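From the Hand Bench: Celix or Prirkar?

Those of you who stopped by the winter open house will remember that we'd been promising, for longer than I care to admit, to settle which hand goes on the Min arms for the coming year. Well, we've finally had a proper go at it, and I'm so pleased to have something to tell you before everybody scatters for the holidays!

The two candidates were the Celix, which is the plain parallel gripper we've all grown up with, and the Prirkar, the multi-fingered hand that Despina Ursu has been lobbying for since last February (with great patience, I should add, and a good many forwarded links). We ran both in simulation first, using the Brirnari controller with the same gains and the same camera placement for each, so that whatever differences showed up would come from the hands themselves. All told we logged 3058 grasps, and I want to thank everyone who let their desktop grind away overnight to get us there.

The Celix was quick and steady and a pleasure to tune. It took me one afternoon and 4 parameters. Where it struggled was with anything that tapers or curves, as the pads would meet the object on a slant and squeeze it right out again, rather like a wet bar of soap. The Prirkar needed a great deal more coaxing. We had 34 runs thrown out in the first week alone when the thumb closed ahead of the fingers, and it was Despina who thought to delay it a touch in the controller, bless her. After that it settled down nicely, and the curved foods went from our worst group to a very respectable one.

With hands on both arms we could also give the two sides different jobs, and the kitchen set has been good fun for that: an eggplant at the cutting board for the left hand, a croissant for the right.
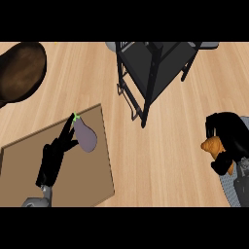 Ye-seo Sung wrote back after reading a draft of this item to say that she'd still keep a Celix on the shelf, as the fingered hand costs us so much more setup time and half of what we pick up in a normal week is boxes anyway. She would also like to see the comparison repeated with the wrist camera turned on, and I think she's right on both counts, so that goes on the list for the new year.

If you'd like the controller settings for either hand, drop me a note and I'll send them over, thumb delay and all. The bench is closed from Tuesday, December 24, 2019, and we'll let you know in the next issue when it opens again.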